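About Plollgate

Plollgate is an independent evening school of bookkeeping and office practice in Pruscombe. It was established to give working adults a sound course of study at hours they can keep, and it continues to serve that purpose today. Almost 200 students are enrolled in the current year. 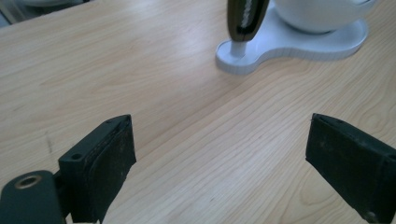 Classes meet from Monday evening onward, and each course runs for two terms. Instruction covers ledgers, payroll, business letters and the preparation of yearly accounts. No earlier study is required for the first term.

The school is directed by Radomír Hubáček, who came to Pruscombe from the accounts office of Ondrejka. He is responsible for the course of study and for the appointment of teachers. 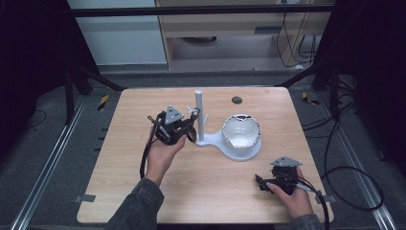

At the table, with the white post on its base.

Fees are set each February and are the same for all students. Those who are sent by an employer may have the fee billed to that employer - Itavico has enrolled its junior clerks on this basis for several years.

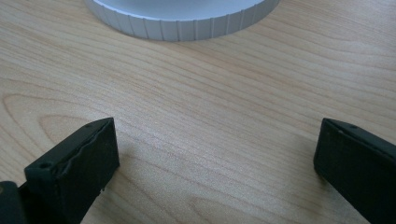

School Bulletin, Vol. 2, No. 2

Graduates receive the Plollgate Certificate in Office Practice. The school keeps a record of all certificates and will confirm an award at the written request of the holder.
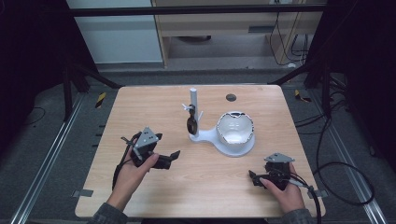 Page last changed: February

Requests for a prospectus should be made in writing to the school office. Applicants are invited to a short interview before a place is offered - a decision is normally sent by mail within the month.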